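Jun 26, 2019

Right, writing this up before I forget, as I promised Fulvio I'd stop keeping everything on the backs of envelopes. Glaze tests for the Terner bowls, second batch. The short version is that the ash glaze is nearly there and the blue is a disaster (a pretty one, but still a disaster, and I can't sell anyone a bowl that sheds flakes of blue into their porridge).

I mixed the ash glaze on the same recipe as last time but sieved it twice, and what a difference! Last batch had those gritty little pimples all round the foot and I'd been blaming the clay. Fitriani said at the time it was the ash and I should have listened to her. The bucket came out like single cream, maybe a touch thinner. I dipped the tiles for a slow count of 5 and let them dry overnight on the rack by the sink. Two of them got a second dip on the top half only, to see where it starts to run.
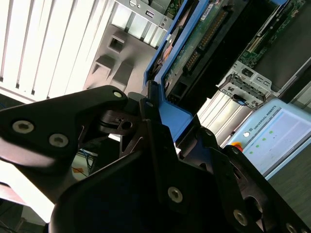

It starts to run more or less straight away where it's doubled up, so that's that answered. Lovely colour in the drips though, a sort of mossy green going brown at the edges. If I keep the second coat well above the belly of the bowl I think it'll stop before it reaches the foot. I want to try it on a proper curve before I get excited, as flat tiles stood on end always flatter a runny glaze or make it look worse than it is, I can never remember which.

The blue. Oh dear. Same base as the October batch, new bag of frit from Plastevari, and it's shivering off the rims. I ran a thumbnail along one and it came away in slivers. Honeylyn thinks the body is shrinking more than the glaze on the way down, so the glaze is being squeezed off, and wants me to bring the silica down a bit and put more feldspar in. Larasati P. thinks I bisqued too low and it's just not gripping. They had quite a lively talk about it over the wedging bench and I made the tea. My own feeling is Honeylyn's right, seeing as it's worst on the sharp edges and the flat bits are perfectly sound, but I'll do a bisque comparison as well to keep the peace.

Kiln notes, while I'm here. Top shelf is running hotter than the bottom again. The cone on the bottom was only just starting to bend and the one at the top was flat on its face. I've moved the tall props to the back and left a bigger gap above the bottom shelf. Please, whoever packs next, don't fill that gap with mugs! I know it looks like wasted space. Total in this firing was 39 pieces including tiles, and I lost roughly 2 hours faffing with kiln wash because the Mandagi shelves had old drips on them that needed grinding off. Goggles are back on their hook. The grinding stone is nearly bald so I've put it on the list. 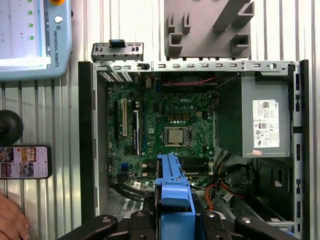 Can the leftover blue be saved, or does it have to go?
It can be saved if we know the dry weight of what's left in the bucket, so I'm going to weigh a pint of it, work out the solids and add the extra feldspar to a small jar first. If the jar behaves then the whole bucket gets the same treatment, and if it doesn't it goes in the scrap glaze bin with the rest of my mistakes.

Other bits. The Clenidix scales are drifting when they've been left on all day, so switch them off and on again and check against the brass weight before doing anything under ten grams. I think that's what threw out my cobalt last time. Larasati Tambunan has asked for the oval dishes in the ash glaze, with the inside left plain white, and I've said yes subject to the curve test. She'd like them a bit deeper than the sample, so I'll throw those this week and alter them when they're leather hard.

Next up:
Ash glaze on three curved offcuts, single dip, then second dip to just below the rim.
Blue with less silica, one jar, tiles with a sharp edge on them.
Bisque comparison for Larasati P.
More cones, we're down to the dregs of the box.
Ask Fulvio where the good sieve has gone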